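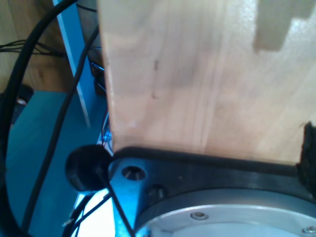 Nanon Wrist Kit: evaluation data, release 2
Last updated 6 August 2020
Maintainer: Larasati Govindasamy, Valtham

What this is

Logs and stills from our bench review of the Nanon wrist kit, a bolt-on mounting set for small robot arms. We bought the kit at list price. Nanon has not seen the results.

Contents

runs/ one CSV per run, 400 in total
stills/ 990 JPEG files taken at the wrist
notes/ fitting notes and torque settings
faults.csv 74 rows, one per logged fault

Each CSV has columns for time, joint angles, motor current and flange temperature. Times are in milliseconds from the start of the run. Temperatures are in Celsius.

Set-up

The arm was a Lumenta bench model. Cables run outside the arm, so check the slack at the wrist before you copy our moves. Tighten the flange screws by hand first, then to the value in notes/torque.txt. The longest run is almost 3000 seconds.

Known problems

Runs made in April used older firmware and have no current readings. The column is there but blank.
Some stills are overexposed where pale wood is close to the lens.
Fault code 7 covers both a lost connection and a manual stop. The two can't be told apart from the log.

Not included

Drawings of the kit. Ask Nanon for those. The payload tests done at Jidport are in a separate release.

Use

Free for any purpose with credit to Valtham. Send corrections to the maintainer, with the run number.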